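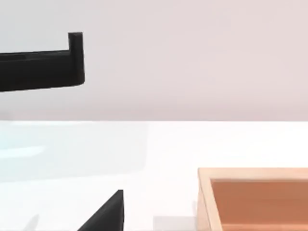
4. Setting Up the Cinix Water Softener

4.1 Before you start

Read Section 3 (Plumbing Connections) first. The softener must be connected, leveled and checked for leaks before the controller is programmed. Keep the bypass valve in the BYPASS position until step 7 of Section 4.2.

You will need:
Salt pellets, one full bag
A hardness test strip
A bucket
The drain hose clamp from parts bag 5

CAUTION: Use only the power adapter supplied. Other adapters may fit the socket but can damage the controller.

4.2 First start-up

1. Pour 5 gallons of clean water into the brine tank. This is done once only. The controller refills the tank after each later cycle.

2. Add salt pellets to the fill line. Do not use rock salt or block salt.

3. Check that the drain hose ends above the rim of the floor drain or standpipe. Leave an air gap of at least two inches and tighten the clamp.

4. Plug in the adapter. The display shows the software version, then 12:00 AM flashing.

5. Press SET. Use the arrow keys to enter the time of day, then press SET again.

6. Enter the water hardness in grains per gallon. If your test strip reads in parts per million, divide the reading by 17.1 and round up to the next whole number.

7. Turn the bypass valve slowly to the halfway point. Wait until the sound of running air stops, then turn it fully to SERVICE.

8. Hold REGEN for three seconds to start a manual cycle. Let the cycle finish before using hot water in the house.

NOTE: The water may look cloudy at first. Run a cold tap without an aerator until it clears.

4.3 Regeneration time

The factory setting is 2:00 AM. Change it if anyone in the household uses water at that hour — hard water passes through the unit while a cycle is running. To change the time, press MENU twice, then use the arrow keys.

4.4 Capacity display

After the first cycle the display alternates between the time of day and the gallons left before the next regeneration, for example 1,432. The number drops only when softened water is being used. If it drops with all taps closed, check for a running toilet or a leak.

Error code 862 means the valve motor did not reach its home position. Unplug the adapter, wait one minute and plug it back in. If the code returns, set the valve to BYPASS and see Section 7.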